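Cell 2 notebook - Tuesday, late morning

Mixed bin again, Farah job. Writing this up with a mug of tea before I forget what people said, because the talk round the bench was worth more to me this week than the cycle log.
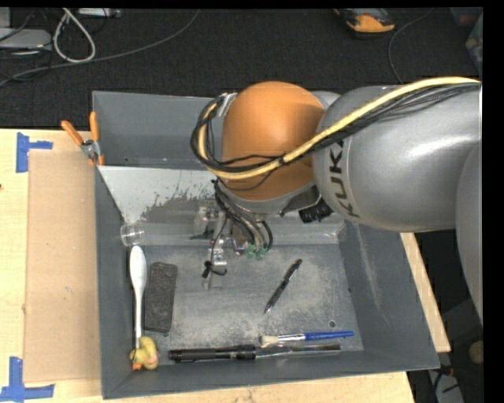 So, where we are. The returns side at Grinivell has always been done by hand: a tote comes in, somebody tips it out, sorts it into the trays, and the next tote comes in. On a steady shift that's 1218 items across the two benches, and every one of them goes through somebody's fingers. The Farah cell is meant to take the dull half of it, the picking out and setting down, and leave the looking and deciding to the people who are good at it. That was the sentence in the proposal, anyway, and I've been trying all month to find out whether it means anything to the people it was written about.

Madalena Teixeira came over from the returns bench and stayed most of the morning, which was kind of her, as she had her own line to get back to. She has been sorting returns longer than I've been in the building and I'd rather have her opinion than another sheet of numbers. She watched for a good while without saying anything and then asked why we'd stopped using the boxes. I said the boxes were too easy, and she laughed and said yes, her bench would be easy as well if it was only boxes!

She is quite right, of course. The things that slow a person down are the same sort of things that slow us down: a pen lying flat, a paintbrush, anything clear. She pointed at the little see-through cup and said that on her bench those get found by the sound they make when the tote is tipped, and people hardly look for them at all. I had never thought of that. I've written it on the board under "things the bench knows", which is getting to be a long list and will need a second board before long.

Run notes, for whoever picks this up after me:

- Block of 200 attempts before tea, 68 of the 200 flagged for a person to look at. Too many, but they bunch up. Mostly thin items, mostly near a wall.
- The long white spoon-shaped thing is still the worst of the lot when it lies up against the side. Try an angled approach before touching the grip force again.
- Torch is fine. Duck is fine, and everybody likes the duck, so it stays in the set.
- Floor of the bin is getting scuffed in the middle. Ask Stirnar whether they can send a spare of the same grey, as I don't want to change the background halfway through a series.
- Check the clamp on the left rim at every changeover, please, and line the bin up before you start. I lost half an hour to that last week and I was cross with myself all afternoon.

Now the part I meant to write down. When we put the first cell in (the old Ginen one, by the loading door) we told the bench it would save their wrists, and it did, a bit. What we hadn't thought about was the waiting. The flagged items came over in dribs and drabs, and the person on that station spent the shift standing with one eye on a lamp, unable to get properly stuck into anything else. Madalena had three months of it and she says she went home more tired than she ever did from sorting. Her hands were rested and the rest of her was fed up.

Her suggestion is that we let the flagged items build up in a tray and bring them over in one go, and that the person on the bench decides when to fetch them. It costs us a little in the cycle figures, and I can already hear the conversation about that, but I think she's right and I'm going to ask for a fortnight's trial in February. She also wants the flags to say why. "Couldn't grip" and "couldn't see" are different jobs from her side - one she can put straight in its tray, the other she wants to pick up and turn over.

There was a question about hours too, and I didn't have an answer. Two people on the late shift have asked whether the second bench stays once the cell is running. I told Madalena what I know, which is that both benches are in the plan until the summer and nothing has been written after that. She said to tell them exactly that, in those words, and to do it in person before somebody else does it badly. I'll go down at the start of lates.

To do:
- Split the flag into two reasons. Small change, should manage it before the end of the week.
- Find a tray that fits the shelf at bench height. Madalena doesn't want to be bending for it.
- Ask whether two or three of the bench people would like an hour each choosing what goes in the bin. They'll pick nastier things than I do.
- Another 200 after lunch with the angled approach, same items, same layout.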